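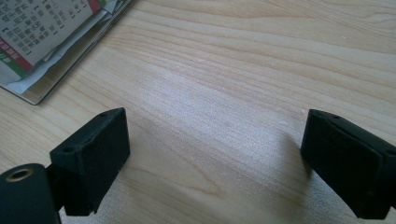
Help wanted: sorting a house full of old papers at Gatier

Paid, part-time, no experience needed

If you're the sort of person who can't walk past a messy pile without wanting to straighten it, please read on, I think we'd get along.

I run Sorkus, a very small business that helps people get on top of their paperwork. Most of our jobs are a spare room or a couple of drawers. Gatier is a whole house! The family have kept everything – newspapers, leaflets, letters, booklets, receipts, loose sheets folded inside other loose sheets – and a good share of it is printed in Chinese. My first rough list came to 1,009 bundles and I hadn't been upstairs yet.

I'm looking for two people to sit at the big table with me and work through it. You'd take one pile at a time, flatten whatever is crumpled, keep the sheets in the order you found them and put each lot into a labelled folder. Nothing gets thrown away without the family seeing it first, even if it looks like an old advert (especially if it looks like an old advert, they're very fond of those).

It would be lovely if one of you could read Chinese. You needn't be a scholar – being able to tell me "this is a newspaper page, this is a recipe, this is a bill" would save us weeks. The other post is open to anyone patient with clean hands and reasonable handwriting.

Some practical bits:

Hours are 30 a week between the two of you, split however suits. I usually start at ten and stop when my eyes go.

The job should run until February, perhaps a little longer if the loft is as full as I fear.

Pay is by the hour, the same rate for both posts, and I'll tell you what it is when you write. There's also a 100 pound thank-you when the last box is closed.

Folders, boxes, pencils and tea are provided. No pens on the table please, and drinks stay in the kitchen.

We log everything in Mushi, a simple listing program. I'll show you how it works on your first morning, and if you can fill in a form you can use it.

Gatier is a short walk from the Gikeck bus stop. There are three steps up to the front door and the sorting room is on the ground floor.

To apply, send me a few lines about yourself and the untidiest thing you've ever put in order. No CV needed. Please say which days you can't do, and whether you read Chinese. Letters can be left at the Sorkus office or emailed through the contact page.

Closing date: Sunday, May 31, 2020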